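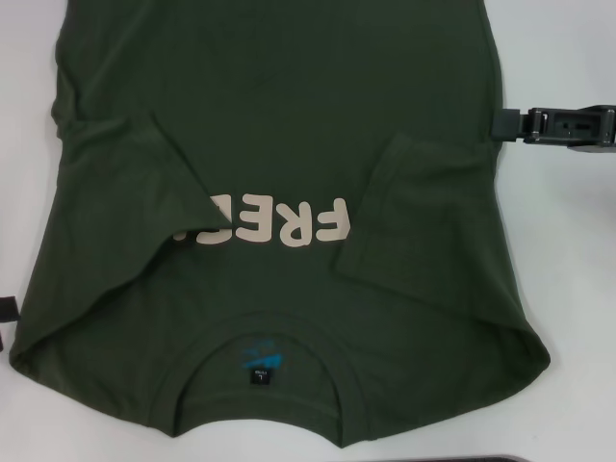 Our house rules for folding runs used to fit on a sticky note. As of September they fill four pages, and I wrote most of them, so I have only myself to complain to.

Rule one: a run starts with the garment flat and ends with hands off. Stopping with the gripper still holding a seam doesn't count as finished, however nice the fold looks. We went back through 284 old runs with that in mind and kept 187. It was a long week at Nerkari.

Rule two: sleeves before body, every time. I fold my own shirts the other way and have been asked to keep that to myself.

Rule three: leave the bad ones in, labeled as bad. Everybody agrees with this until it's their run.

Rule four covers wrinkles and takes up a page and a half. I'd like to cut it down. The current draft says a crease is fine if "a reasonable person" would wear the shirt, and I've seen what people wear to our office.

Next up is towels. I'm told they're easier.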